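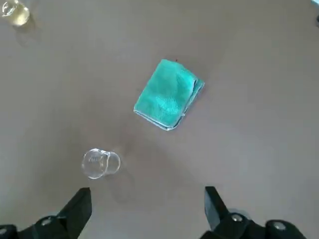

Unit 10: Clearing and wiping a work surface

Sequence. Loose items come off first, cups before cloths. A cup on its side is checked for residue, then stood upright or discarded. Wiping starts at the far edge and moves toward the body in overlapping strokes.

Folding. A microfiber towel is folded in half twice to form a pad. Each face is used once, then the pad is turned. Creases reduce contact with the surface – press the pad flat before the first stroke.

Dilution. Add 10 ml of concentrate to 500 ml of water. Do not spray directly onto the table.

Specks and smudges on matte surfaces show best at a low viewing angle. Spot-treat, then repeat the full pass.

Reading: Robichaud, course reader, p. 17. Bring one folded towel to the September practical.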